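Home | Courses | Student Work | Archive | Search

Does "Local" Mean Anything? Food Labels in Filbridge
Student project report, Food and Society
Refilwe Nkuna and Folke Hägglund
Sunday, March 11, 2018

1. Why we picked this

Every grocery store in Filbridge sells something marked "local." We started in September with a simple question: local to what? Our first plan was to show that shoppers were being fooled. Fiorella Benedetti, who supervised the project, told us to find out what shoppers thought the word meant before we accused anybody. She was right, and it cost us a month.

2. What we did

We read labels and shelf signs in 3 stores: Zisel, Guo, and the Saturday market hall. We logged 1136 items of fresh produce. Then we ran a paper survey and got 465 usable replies. We threw out forms where the person had skipped the main question or had ticked every box.

We did not check where the food was really grown. We had no way to do that. Readers should keep this in mind, because a lot of student reports on this topic slide from "the label is vague" to "the label is a lie," and those are two separate claims.

3. Labels

Most signs gave no distance and no farm name. At Zisel the word "local" was printed on the same green card for every vegetable in the row, and the card stayed up when the stock changed. Guo used "regional" and "from nearby farms" as if they meant the same thing. When we asked a manager what the limit was, we were told up to a day's drive, which would cover several states.

Corn was the hardest case. It has a short season here, but it was on sale for the whole length of our project, and we saw it under a "local" card well into the cold months.
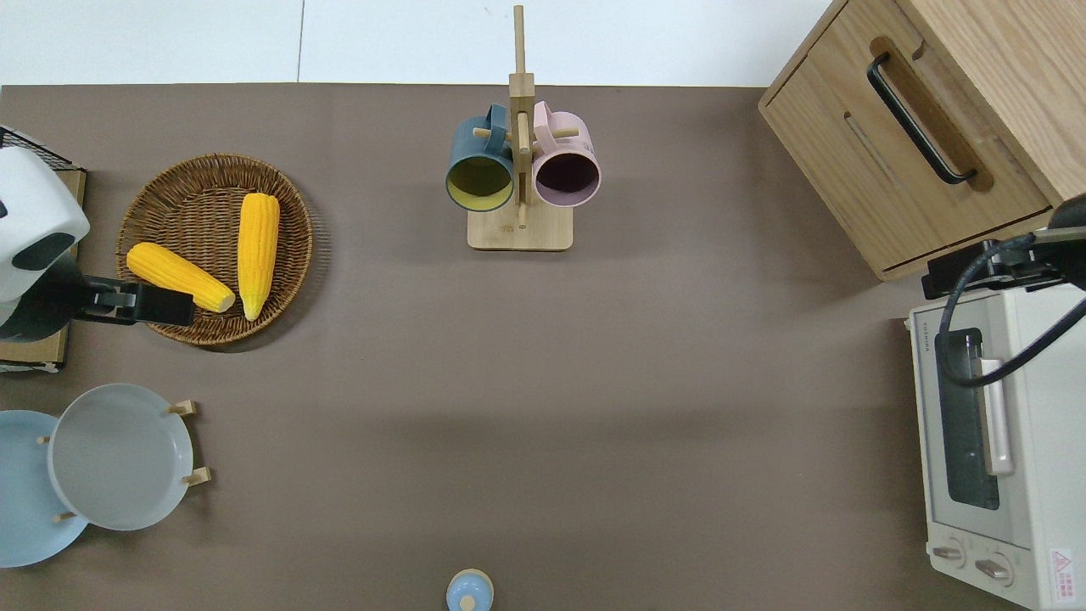 Fig. 1. Two ears of corn in a woven basket.

Presentation matters more than we expected. Fulvio Dal Bello, who has sold at the market hall for years, told us that produce in a basket moves faster than the same produce in a plastic crate, whatever the sign says. We have only his word for it. Still, both stores had baskets in the "local" section and crates everywhere else, so somebody believes it.

4. Survey

People did not agree on a meaning. Answers ran from "inside the county" to "this country." A fair number said local food was fresher, and a smaller group said it was safer. We found nothing in our reading that backs up the second idea, and the first depends on how long the stuff sits in a back room.

We are also doubtful about our own numbers. We handed out forms next to the coffee counter at Zisel, so we got people with time to spare — probably not the people who shop in a hurry after work.

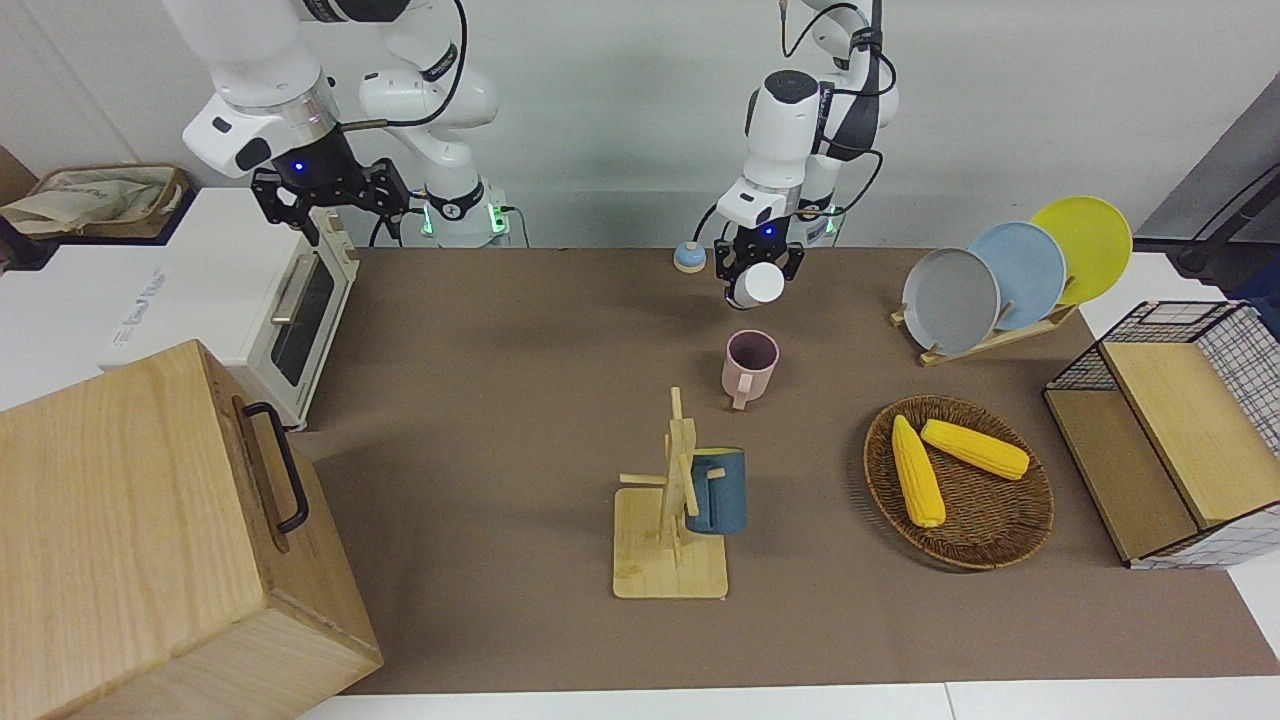
Photo: Dzintra Lapiņa

Dzintra also typed in the replies and caught two pages we had entered twice. The totals in the appendix are the corrected ones.

5. What we would change

Ask fewer questions. Ours ran to two sides, and the second side was often blank. We would also visit the Flesurari farm stand, which puts a field name on every sign, and see if its customers read them. We suspect most don't, but we have been wrong about shoppers once already.

The appendix has the full label list, sorted by store.

Contact the course office | © 2018 Student Work Archive | Back to top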